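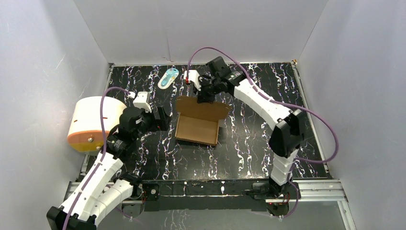
Posted by the Awards Coordinator, Emar Community Trust | Progress report no. 2 to the Jafarzadeh Foundation | Filed under: Grumon Service Awards

Hello again from Emar! I promised you a shorter report than last time and I've mostly kept my word. You'll find the spending sheet attached separately, so I'll stick to what's been happening with the awards themselves.

Nominations closed at 5 pm on the Friday, and we ended up with 247 of them. I was hoping for 60. That was the number I put in the original application (you may remember I called it "ambitious", which is a bit embarrassing now). A good chunk came in during the last afternoon, several of them handwritten and dropped through the office door, and one arrived as a very long poem. It's a lovely poem and it does meet the criteria, so it's in the pile with everything else.

The bigger pile means the judging is behind where I said it would be. We'd planned for each nomination to be read by two people over a fortnight, and that was never going to work with this many. I've asked the Trosska Shire library if we can borrow their meeting room for an extra month of evenings, and they've said yes, no charge. So the shortlist will now come to you in May. The ceremony date hasn't moved and I don't think it needs to.

A few things about who's being nominated. Lots of sport, as you'd expect: coaches, canteen organisers, the people who mark the lines. Rather a lot of neighbours this time too, people who drive others to hospital appointments or do the shopping for half the street. We're still thin on nominations from the newer end of town and from anyone under 25. You raised that in your feedback on the first report and I haven't cracked it. I went to the high school assembly and got a polite clap and four forms back. Next round I'd like to hand that part over to the students and let them run their own category, if you're comfortable with the wording of the grant stretching that far. Could you let me know?

On the money side we're fine. The $3,000 for printing and postage is almost gone, but the certificates are done and paid for, and they look terrific (heavy cream stock, the Grumon name across the top in dark green). We had one proof come back with "honour" spelled without the u and sent it straight back. The medals are being struck now. I did get asked whether winners could have a cash prize instead of a medal, and I've said no for this year, going by our agreement with you, though I think it's worth a chat down the track.

Something that didn't go well was the online form. It timed out on people who were writing long answers, and we heard from some very cross nominators who'd lost an hour's work. I rang everyone who complained and took their nominations over the phone, which was slow but gave us some of the best ones in the whole lot. The form now saves as you go.

Still to do before I write again: finish the reading, book the sound system, sort out parking at the hall, and get the programme to the printer. I'd also love to have someone from the Foundation up on stage for the first medal, so please have a think about who that might be and whether they'd mind saying a few words.

Ring me at the office any morning if something in the spending sheet doesn't add up.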